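Cookies: this site uses two small cookies to remember your comment name and to count visits. Carry on reading if that's fine with you.

Cups in holders: what we learned from the wrist view

2019-05-16

I said I would write up the cup results once the second batch was finished, and it is, so this is the short version. The long version is a report that goes to Siqueira in June and will have proper tables in it.

The task is a dull one. A tapered plastic cup goes into a wire mesh pen holder and another cup of the same shape goes into the first one. People do it without looking. We have been using it as a test for Cirnumis, our learned policy, which is trained only on demonstrations. An operator drives the two arms, we record the cameras and joint positions, and the policy learns to copy what it sees. There is no model of the cup anywhere in the code and no hand-written rule about rims.

For this round we had 3,694 demonstrations. That sounds like a lot, but many of them are short, and a fair share are only the reach and the grasp. We trained two versions. One gets the wrist cameras alone, the other gets the wrist cameras plus the chest-height view. Everything else was kept the same: same network, same training length, same black cloth on the table.

I expected the chest view to help a bit with everything. It helped a great deal with one part and hardly at all with the rest. Grasping was as good with the wrist cameras alone. So was the approach. The difference came when the held cup had to line up with the one already sitting in the holder.

The wrist camera looks out past the fingers, so it is very good at telling you what is between them and poor at telling you how high anything is. A holder off to one side may be mostly out of view, and the rim of a cup standing in it may be lost altogether. The network then has to guess the height from apparent size, and it guesses low. With wrist cameras only, the usual failure was a cup brought in too low, so that its base caught the side of the other cup.
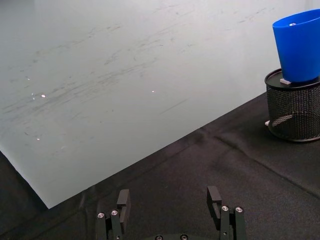

Vojtěch Lukáč wrote to me after reading the draft and thinks I am blaming the camera for something the data did. His point is that the operators could see the whole table while they were driving, so they made corrections using things the wrist view never showed. A policy trained on that view alone is being asked to copy decisions it has no grounds for. He would like the demonstrations done again with the operator limited to the wrist picture on a screen.

I think he is partly right, and it is a fair test, so it goes on the list. It will be slow and the operators will hate it.

Now the numbers, for those who want them. We ran 90 trials of each version, moving the holder between trials within a patch 36 cm across. I scored a trial as a success if both cups ended up nested and upright in the holder with the gripper clear of them. A cup that went in tilted and stayed tilted was a failure, even if it looked as if a nudge would have settled it. I am leaving the success rates out of this post until the scoring has been checked by a second person, as last time I was too generous with the tilted ones and had to correct myself in public.

What I can say now is where the failures fell. With the chest view added, the too-low failure nearly vanished. What remained was mostly slipping in the jaws. Gripping high up near the rim leaves plenty of cup hanging free to go into the other one, and the operators nearly all did it that way, but the wall flexes there and the cup can swing a little when the arm stops. The policy copied the high grip faithfully, swing included.
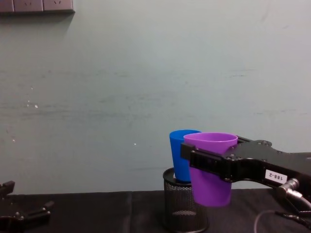

What we are changing

The grip force goes up slightly during the last part of the move. Dridutside, the arm controller, already allows for this, but we had it set to a constant.

We are also adding a short pause above the holder. I tried this by hand in the old Wallport code and it did help, though I would like the policy to learn it from demonstrations and not have it bolted on. The operators have been asked to stop and let the cup hang still before lowering. Some of them do it already.

I would also like to vary the holder. All of this was done with one pen holder, and I have no idea how much of the result belongs to that mesh. A plain tin would be a start.

Comments

Petra: Did you try a cheaper depth sensor on the wrist instead of the second view? We had the same too-low problem with bowls and it went away.

Reply from the author: Not yet. The one we have is poor at short range, and the last few centimetres are the part that matters to us.

mikolaj_t: Agree with Lukáč on the operators. We did the restricted view thing for drawer opening. The demos were uglier but the policy was better.

Gwen: Please post the rates when they're checked, even if they're bad.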